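Workshop notebook – bat bench, July, 7.40 pm

Millamby have asked for two more bats before the winter league finals, and I could not be happier about it. The first pair we turned for them have had a proper month of use now. 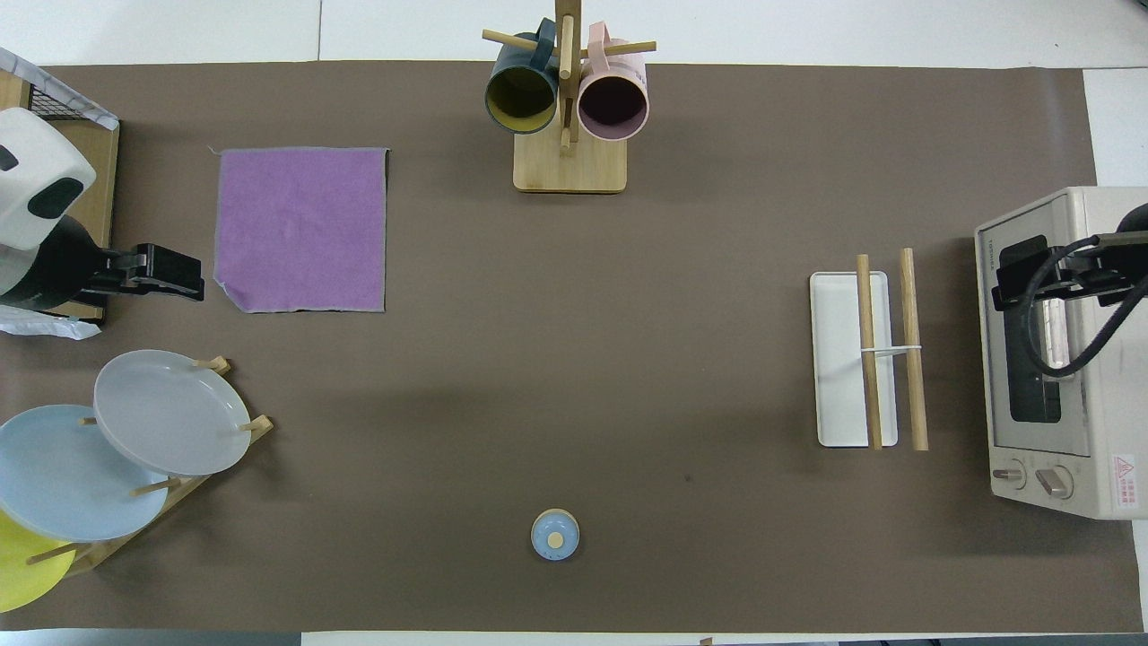 Both came back for a check this afternoon. Maple no. 1 has seam marks all over the barrel and not a hint of flaking, which is lovely to see after the trouble we had with last year's billets. Maple no. 2 has a hairline near the label, about a thumb long, following the grain. Their catcher says it still sounds fine off the tee. I tapped it along the barrel and it does ring, but there's a dull spot right over the line, so it stays here. They can have the ash spare in the meantime.

Billets: the Mudalo delivery is the best we've had. Ink dot test on every one, and the grain runs beautifully straight through the handle section. I've rejected only the two with a knot close to the knob end. Those will do for fungo bats or for practice on the lathe. Weights are pencilled on the ends – please don't sand them off before they're in the book!

Swing weight: had a good long play with the balance rig tonight. Took a little more out of the cup and left the barrel profile alone, and the whole bat feels quicker in the hands. I swung it against the old pattern with my eyes shut and picked the new one every time. Not science, I know, but I'm very keen to get it in front of some hitters. Profile is saved as Dilix 3. Dilix 2 is still on the template board, so check which one you've grabbed.

Finish: sanded up to 400 on the last two, wet the grain between grits, and the first coat went on like glass. Leave them hanging overnight. The handle on the left one is still bare on purpose, as the Tô guys like to tape over raw timber.

Tee session with the under-18s: 200 balls off the tee, then 62 front toss, all with the cupped bat. Best exit speed 91 mph on the club's radar, from a kid who normally swings metal and was grinning like mad. Mishits off the end stung less than I expected. He did say the handle felt thin, and I think he's right. Going up a touch there would cost us some of that quick feel, so I'd like to try a longer flare into the knob first and keep the middle as it is.

Ball count in the bins is 364 after the clean-out. The waterlogged ones are gone, thank goodness, they were killing our readings.

To do
– flare template, cut from scrap ply
– reglue the rest on the lathe, it's wandering again
– ring Millamby about knob shape and engraving colour
– split the cracked one lengthways and look at the grain under the lamp (wait for me, I want to see it!)
– more 400 grit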